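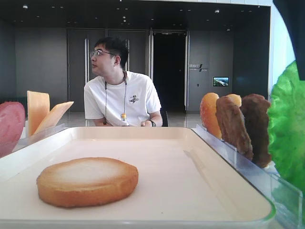

Burger Day at the Tullach Room

Welcome, and thank you for stopping by our little gallery! Olesia Lysenko and I have been putting these pages together for a while now, mostly for the families who like to see what gets played with at the big table, and this one is all about the burger set, which has been a favorite of mine from the moment it came out of the cupboard. I always did like a game that ends with a sandwich, even one you can't eat.

The bread goes first, on the white tray, with plenty of room left around it. I'm very fond of the top of that slice, pale and a little speckled over the golden-brown sides (it puts me in mind of the rusks my grandmother kept in a tin).

The patties stand upright in the clear holder on the right, good and brown, with a rough crust that looks fresh off the grill. Green ruffled lettuce is just past them, and the orangey slices that I take for cheese wait in the other holder, across the tray.

We have 56 cards to go with the set, each with an order on it, and Olesia reads them out in her best diner voice. Thomas asked for cheese on both sides of the patty last week and we were all glad to oblige him. If you have a favorite order of your own, do write it down and drop it in the box by the door, and we'll add it to the pile!

Taras Hutsuliak
Sunday, April 21, 2024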